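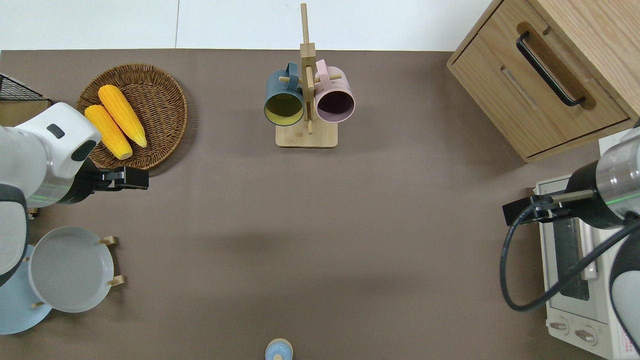
Two-arm bench at Tilgate, set out with kitchen items: mug tree, plates, toaster oven and a basket with two ears of corn.

Bench equipment: budget for next year

The Tilgate bench stays in service. The plan for next year adds a second bench of the same layout at Machala, to be ordered in July if the quote from Plirkitero still stands.

Grippers are the largest running cost. Finger pads are now bought in packs at 138 each, and the budget allows 3 packs per bench. A spare gripper is priced at 1403 and will be shared between the two sites. Cable guides and clamps come to 367 per bench, fitted.

Urotero has offered a service contract covering both arms. It excludes pads and cables, so we have left it out of this round and will ask for a revised offer.

Household items such as mugs, plates and baskets come under consumables and need no separate approval. Ovens and cabinets do. Send requests for either to the equipment desk before the July order goes in, with outside dimensions and weight.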